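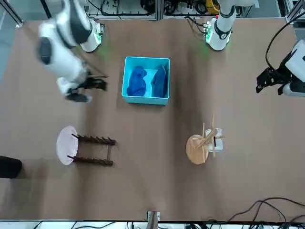 Page last changed: February, K. Byun

Leckie Kitchen Corner Set – Owner's Guide
Section 9: Setting out, everyday use and care

Read Section 8 (Unpacking and checking) before you start. The steps below apply to the towel bin, mug stand, dish rack, small stools and bud vase. If you bought the pieces separately, skip to the heading you need.

9.1 Preparing the table

1. Choose a flat, level table. Check it with a spirit level if you have one, or set a marble down in the middle and see whether it rolls.
2. Clear the top and wipe it with a damp cloth. Let it dry.
3. If the table is unfinished timber or has a soft finish, cover it with brown kraft paper or a washable cloth. Smooth the cover from the middle outwards and tape it on the underside.
4. Keep the set away from the cooktop and out of direct afternoon sun. The coloured plastic will fade in a north-facing window.

Note: Paper covers are only for unpacking and short-term use. Replace the paper once it gets wet under the dish rack.

9.2 Small stools

1. Lay each stool on its side on the covered table, with the legs pointing towards you.
2. Check that every leg is seated fully in its socket. Push and turn by hand. Do not use a mallet.
3. Stand the stool upright on the floor and press down on the seat with both palms. If it rocks, lay it down again and reseat the legs.
4. Wipe the seat with warm soapy water. The legs should only be wiped with a dry or barely damp cloth.

CAUTION: The stools are for display, plants and light items. Do not sit or stand on them, and do not let children use them as a step to the bench.

9.3 Towel bin

The bin is open at the top and comes without a lid. It suits tea towels, hand towels and dishcloths that are in use through the week. Clean spares are better off in a drawer.

1. Wash the bin before first use and dry the inside corners well.
2. Place it in the middle of the table, where it can be reached from either side.
3. Put hand towels on the left and tea towels on the right. If you'd sooner have it the other way round, that is fine, but stick to one arrangement so that everyone in the house knows which is which.
4. Fold each towel in half lengthwise and then in thirds. A loose fold will do.
5. Leave a gap between the stacks so that air can get down to the floor of the bin.

Dark towels can lose colour in the first few washes. Wash them separately in cold water 2 times before putting them in with anything pale, and do not leave them damp in the bin overnight.
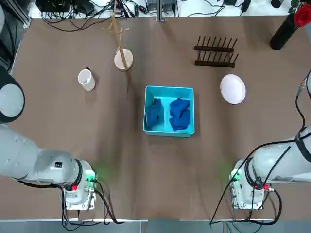

If you prefer to drop towels in without folding, use fewer of them. An overfilled bin tends to shed towels over the side whenever somebody reaches for the one underneath.

To clean the bin, empty it and wash with dish liquid and a soft sponge. Scouring pads leave marks that don't come out. It can go on the top shelf of a dishwasher on a cool cycle, though the larger size may not fit in a 450 mm machine.

9.4 Mug stand

1. Wipe the base and the post with a dry cloth.
2. Screw the post into the base, turning clockwise until it stops. Hand-tight is enough.
3. Set the stand towards the back of the table, with clear space on every side.
4. Hang the first mug low, then the next on the opposite side. Keep the weight even as you go.
5. Take mugs off in the reverse order.

Wide cups without a handle will not hang. Stand them on the table beside the base.

CAUTION: Check the post for tightness every 2 weeks. Timber moves with the weather, and a post that was firm in winter can work loose over a dry summer. Do not use a stand with a cracked peg. Contact Suncombe Spares for a replacement post.

Note: Heavy stoneware mugs are best kept to the lower pegs, or in the cupboard.

9.5 Dish rack

1. Place the rack to the right of the bin, with the open rows running front to back. Left-handed users may like to swap the two.
2. Put a drying mat or tray underneath if plates will go in straight from the sink.
3. Load plates on edge between the pegs, starting at the front slot. Lower each plate until it rests on the rack, then let go.
4. Lean every plate the same way. Large dinner plates go towards the back, side plates towards the front.
5. Leave an empty slot beside any plate with a raised rim.
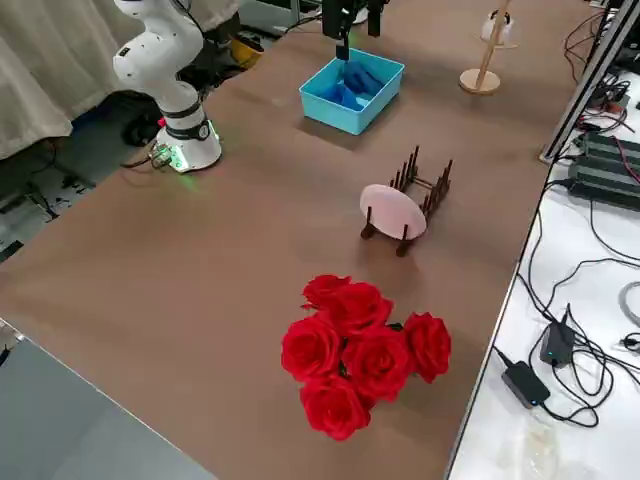

Plates that won't sit between the pegs, such as deep pasta plates or anything with a very wide foot, should lie flat on the table beside the rack. Forcing them will bend the pegs outward and the rack will then grip poorly.

Oil the rack and the mug stand when the timber starts to look chalky. Voltden board oil is suitable. Apply it thinly with a lint-free rag, wait 2 hours, buff off what is left, and leave both pieces overnight before use. Do not use cooking oils – they go sticky and start to smell.

WARNING: Rags used with timber oil can catch fire on their own if they are bunched up. Lay them flat outdoors to dry, then put them in the bin outside. Never drop them in the towel bin.

Do not soak the rack or put it in the dishwasher.

9.6 Bud vase

1. Cut the stem on an angle and strip any leaves that would sit below the water.
2. Fill the vase to two-thirds. For artificial flowers leave it dry.
3. Stand it at a back corner of the table, clear of the rack, so that water from the plates doesn't run under it.
4. Change the water every second day.

The vase is narrow for its height. With a single long stem such as a rose, drop a few clean pebbles in the bottom to steady it. Tip it out and lay it down whenever the table is being moved.

9.7 Packing away

Pack the vase first, wrapped in a towel from the bin. Unscrew the post of the mug stand and lay it diagonally across the bin with the remaining towels around it. The rack travels flat. The stools go on top of the carton, legs inward.

For missing parts, write to Ye-seo Min at Ciltik Customer Care and quote the number on the carton label. Spare pegs are covered in Section 10.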